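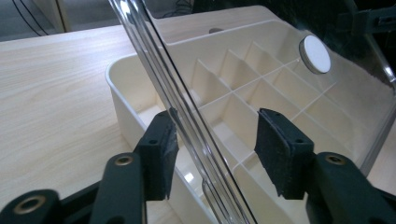 Course Materials > Materials Around the House > Handout 6

Filed under: Everyday Science, Evening Classes

Handout 6: Why Clear Plastics Are Clear (and Why Some of Them Go Cloudy)

Welcome back, everybody, and thank you for the lovely questions after the glass session. I promised Jonalyn Mercado that I would write out the part on crystals more slowly this time, so if you already had it down, please bear with me for a page or so.

Start with what light has to do to get through a solid. It has to go in at one face, travel along without being soaked up, and come out at the other face without being knocked sideways too many times on the way. Most common plastics don't soak up much visible light at all, and that surprises people. A milk jug isn't cloudy from swallowing light. It's cloudy from scattering it - the light goes in all right, but it gets bounced around so much that you can't make out a picture through it.

So what does the bouncing? In a plastic like polyethylene, the long chain molecules fold up neatly in some places and lie in a tangle in others. The neat places are little crystals. Light travels at a slightly different speed in the crystals than in the tangle, and every time it crosses from one to the other it bends a bit. Thousands of small bends and you have haze.

Now take polystyrene or acrylic. The ordinary kinds have chains with bulky side groups stuck on in no particular order, and they can't pack neatly however long you let them cool. The whole piece is tangle from one side to the other, and a tangle that is the same everywhere is very easy for light to cross. We call this kind of solid amorphous. Please write that word down, as it comes up again in Handout 7.

A word on edges and ridges. Wherever clear plastic meets air, some light is reflected, something like four or five percent at each face if you look straight through, and a good deal more at a slant. A thick edge or a molded rib gives the light several slanted faces in a row, and that is why those parts shine so brightly while the flat part next to them nearly disappears. Try it at home with a ruler under a lamp!

Temperature matters too. Ordinary polystyrene goes soft near 100 degrees Celsius, and acrylic at 105 or so for many grades. Please don't test this in the oven. (Dindo Espiritu, I am looking at you, and I say it fondly.)

Why clear things go cloudy later on

Scratches are the usual cause. Each one is a tiny slanted face, and a lot of them together scatter light just as the crystals did. Dry paper towels are worse than people think, so rinse off the grit first and then use a soft cloth. Solvents are the other one. Acetone, and some strong cleaners, can start a web of very fine cracks called crazing - once it has begun, no amount of polishing will take it all the way out.

For next time

Read pages 73 to 106 in the course reader, skipping the boxed section on dyes unless you enjoy that sort of thing. Then find 2 plastic items in your kitchen, one clear and one hazy, look for the recycling number on each, and bring them along. Wash them first, please.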